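Keeping a Light-Colored Work Table Clean
Reading time: 2 min

Pale tabletops show every scuff. Wipe yours down at the end of the day with warm water and a drop of dish soap, then dry it with a cotton cloth.
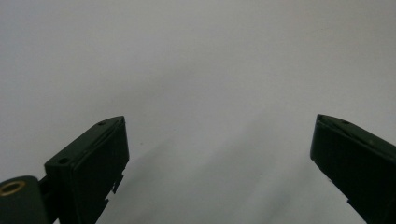

Pencil marks come off with a plain white eraser. For ink, try rubbing alcohol on a cotton ball – test it on the underside first. Skip scouring powder. It dulls the finish, and a dull patch picks up dirt faster.

Glue is easier the next morning. Lift the edge with an old plastic card and peel. 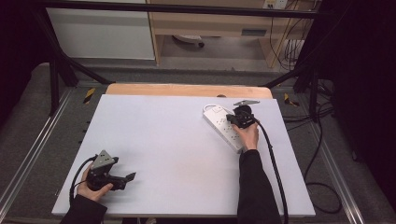 Sticky tape residue needs a little cooking oil. Leave it on for 7 minutes, wipe, and wash with soap. Lurdes Antunes wrote in to say baby oil works too.

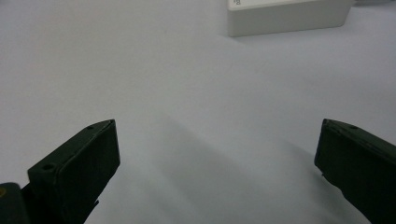
A white box near the back of a pale tabletop.

Related tips
Getting Candle Wax Off Wood
Storing Leftover Paint
Oiling a Squeaky Drawer

Contact | © 2023 Hirnetlow | Back to top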